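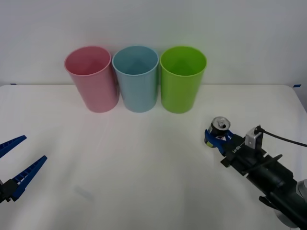
Memness im Zweiarmbetrieb: Die Dose ist gegriffen, dahinter stehen drei Becher in Rosa, Hellblau und Grün.

Memness – Greifplanung für zwei Arme
Startseite > Software > Planung > Memness

Hallo, ich bin Modupe Ekpo und kümmere mich bei Hillitz um alles, was zwischen Kamera und Gelenkwinkel passiert. Memness ist so ein bisschen mein Baby, deshalb schreibe ich die Seite hier auch selbst (der Vertrieb hat nur einmal drübergeschaut, versprochen!).

Was macht das Ding?
Memness nimmt die Objektliste aus eurer Wahrnehmung, sucht für jedes Teil passende Griffe und plant die Bahnen für beide Arme in einem gemeinsamen Durchgang. Welcher Arm drankommt, entscheidet der Planer selbst. Im Bild oben hält der rechte die Getränkedose, der linke ist mit offenen Fingern frei für den nächsten Auftrag. Früher haben wir sowas mit festen Zonen gelöst, links darf nur links und rechts nur rechts, und das war bei allem, was mitten auf dem Tisch steht, eine ziemliche Quälerei.

Ich mag ja Becher als Testobjekte. Dünner Rand, oben offen, und wenn zwei so dicht beieinander stehen wie der rosa und der hellblaue, will man mit dem Finger lieber nicht dazwischen. Memness legt um jedes Objekt eine Sperrhülle, deren Abstand ihr pro Objektklasse einstellt. Bei weichen, nachgiebigen Fingern könnt ihr den Wert kleiner wählen, bei starren würde ich es lassen.

Was ist drin?
Griffbibliothek mit 438 Vorlagen, eigene lassen sich ergänzen
Gemeinsame Kollisionsprüfung für beide Arme, Greifer und Kabelführung
Anbindung an Assunção, unser Wahrnehmungsmodul (fremde Quellen gehen auch, Format steht im Handbuch)
Wiedergabe jeder geplanten Bahn im Browser, vor und zurück, auch in Zeitlupe
19 kommentierte Beispielaufgaben zum Nachbauen

Das mit der Kabelführung liegt mir am Herzen! Ein Kabel, das oben am Greifer in einem Bogen wegläuft, taucht in vielen Modellen einfach nicht auf. Bei uns zeichnet ihr den Bogen grob ein und der Planer hält Abstand.

Neu seit Juli
Die Aufgaben schreibt ihr jetzt als Textdatei, ein Schritt pro Zeile. Wer noch mit Hidgate arbeitet, unserem alten Ablaufeditor: Der Import klappt, nur verschachtelte Schleifen müsst ihr von Hand nachziehen. Steht auf meiner Liste.

Preis und Lizenz
Einzelplatz für eine Zelle mit zwei Armen: 2.964 Euro netto, Updates für 36 Monate inklusive. Hochschulen schreiben mir bitte direkt, da gibt es ein eigenes Angebot.

Lieferung als Download, Handbuch auf Deutsch und Englisch. Fragen zur Einrichtung landen über das Kontaktformular bei mir auf dem Tisch, am besten gleich mit Logdatei.

In den Warenkorb | Handbuch ansehen | Testversion anfordern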